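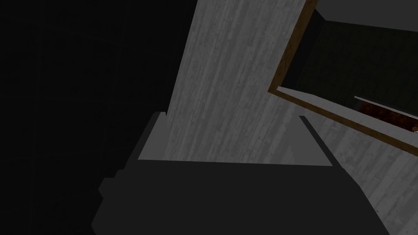

Nistham Project
Minutes of the Demonstration Data Working Group

Held in July at the Hillwood office, Meeting Room 2, and by video link to Gillness

Chair: Nhung Trình
Minutes: Duyên Đỗ
Present: representatives of the simulation, teleoperation, training and data storage teams
Apologies: the evaluation lead, who had provided written comments in advance

The meeting opened at 9.35 am.

1. Minutes of the previous meeting

The minutes of the previous meeting were accepted with one correction. Under item 4, "recorded episodes" should read "accepted episodes". The Chair asked that the two terms be kept apart in all papers from now on, as the monthly report to Nghiêm uses accepted episodes only.

2. Matters arising

2.1 The second operator station at Gillness has been set up and is in use. The pedal that marks the start and end of an episode is still on order. Operators are using the keyboard in the meantime.

2.2 The naming scheme for episode folders was circulated. No objections were received and it was adopted as written.

2.3 The request for a quieter room at Hillwood has been declined for this quarter.

3. Collection report

3.1 The teleoperation team tabled its report on the simulated cabinet tasks. The collection now holds 2,755 accepted episodes across all tasks. In the period since the last meeting 442 episodes were recorded for the open compartment task, of which 249 have been accepted. The remainder were either rejected at review or are waiting for a second reviewer.

3.2 The Chair noted that the acceptance rate was lower than the group had planned for and asked for an account of the reasons. The teleoperation team advised that most of the rejected episodes fell under three headings: the operator paused for too long in front of the opening, a finger touched the frame on the way in, or the episode was ended before the gripper had withdrawn.

3.3 There was discussion of whether contact with the frame should lead to rejection. The training team's view was that light contact followed by a correction is useful to the learner and that removing all such episodes would leave it with no examples of recovery. The simulation team was concerned that contact forces at the edge of the frame are not yet well modelled, and that the learner might pick up behaviour that would not carry over to hardware.

3.4 It was agreed that episodes with frame contact would be kept under a separate tag and left out of the main training set until the contact settings have been reviewed. 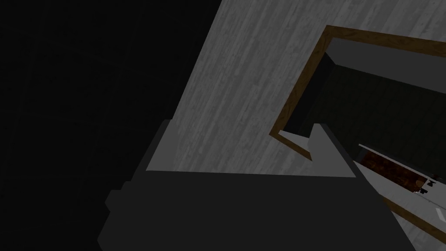

4. Camera placement and lighting

4.1 The evaluation lead's written comments were read out. They concerned the gripper view, in which the body of the gripper takes up a good deal of the lower part of the picture and the interior of the compartment is dark. The comments asked whether the learner could be expected to tell small items apart in those conditions.

4.2 The simulation team confirmed that the lighting is drawn at random for each batch within set limits, and that the darker end of the range had been chosen deliberately. Members were divided on this. The training team favoured keeping the dark batches. The teleoperation team reported that operators find them tiring and tend to rely on the room view in place of the gripper view when lining up with the opening.

4.3 It was agreed that the lower limit on brightness would be raised for new batches, and that existing dark batches would be retained and labelled. The operator's display may be brightened separately, provided the stored pictures are left unchanged.

4.4 A proposal to move the gripper camera further back was not supported. The Chair observed that the mounting on the hardware arm is fixed and that the simulated view needs to match it.

5. Operator instructions

5.1 Duyên Đỗ presented a revised draft of the instructions. The main changes are as follows.

Operators are to begin with the fingers apart.
The approach is to be made in one continuous movement where possible.
An episode that goes wrong is to be completed and marked, and not deleted.
Written task descriptions are to be chosen from the approved list.

5.2 A member asked whether operators could write their own task descriptions. The training team would welcome more varied wording. The data storage team pointed out that free text has to be checked by hand, and that spelling had differed between the two sites in the earlier trial. It was agreed to run a small trial with up to 14 operator-written descriptions and to report back.

5.3 The draft was approved subject to a minor change in the wording on breaks, which should state that a break is to be taken between episodes and never during one.

6. Storage and access

6.1 The data storage team reported that the nightly copy from Gillness to Hillwood had failed twice in the period. No episodes were lost. The cause was a full disk on the receiving side, which has been cleared.

6.2 Access for Nghiêm staff was discussed. Read access to accepted episodes was approved. Access to operator notes was deferred pending advice on privacy.

7. Actions

Simulation team: review contact settings at the compartment frame; raise the lower brightness limit for new batches.
Teleoperation team: add the frame contact tag and apply it to episodes awaiting second review.
Training team: prepare a short comparison with and without the tagged episodes.
Duyên Đỗ: issue the approved operator instructions to both sites; organise the trial under 5.2.
Nhung Trình: seek advice on access to operator notes.

8. Other business

The Gillness team asked that future meetings start no earlier than 9.30 am. Agreed.

The meeting closed at 11.10 am. The next meeting will be hosted by Gillness, with papers due to the minute taker one week beforehand.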